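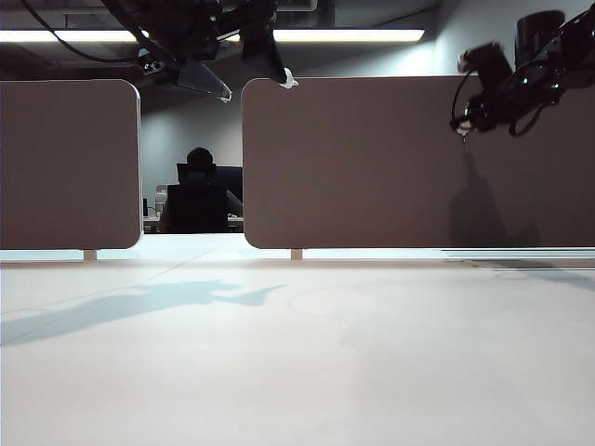
Two arms over the bench, with the Hinerard dividers along the far edge.

Hinerard desk dividers, one term on
By Leen Boutros
January 21, 2026

Our robotics club bought two arms and then, having spent everything sensible, bought soft furnishings. I was against it. The dividers cost 147 for the pair, a sum I could have turned into a great many spare fingers, and I said so at length before anyone had opened the box.

They are taupe. The catalogue had another word for it, longer and more hopeful. The corners are rounded, the fabric is matte, and each panel stands on little feet that leave a gap underneath. I expected the gap to annoy me and it does: M3 nuts go through it as if they'd been invited. A rolled tea towel fixes this and looks dreadful.

What we wanted was a plain backdrop. The students are training the arms to pick things up from camera footage, and before the dividers went in, the footage was largely of whoever sat opposite. Ours now has a good deal of taupe in it. For the wrist cameras, which tip about all over the place, that's a real help. The fixed camera still sees over the top, and the panels do nothing whatever about the arms' own shadows on a white table, which remain the most dramatic performers we have.
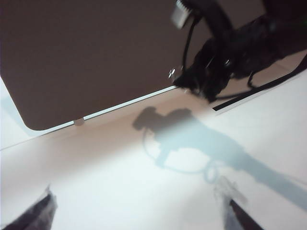
Lempi Aaltonen thinks I'm being mean about the shadows. Leave them in, she told me, the arm has got to live with them at the competition in April and you can't take a divider everywhere.

Fair enough. Fitting them took 25 minutes, most of it spent on one foot that wouldn't sit straight. The fabric picks up solder crumbs and biscuit in equal measure, and comes clean with a damp cloth if you get to it the same day. Don't buy them to keep noise out. I can still hear every word of Ziad's opinions on cable ties.

Three stars out of five, and I'd get the taller ones next time.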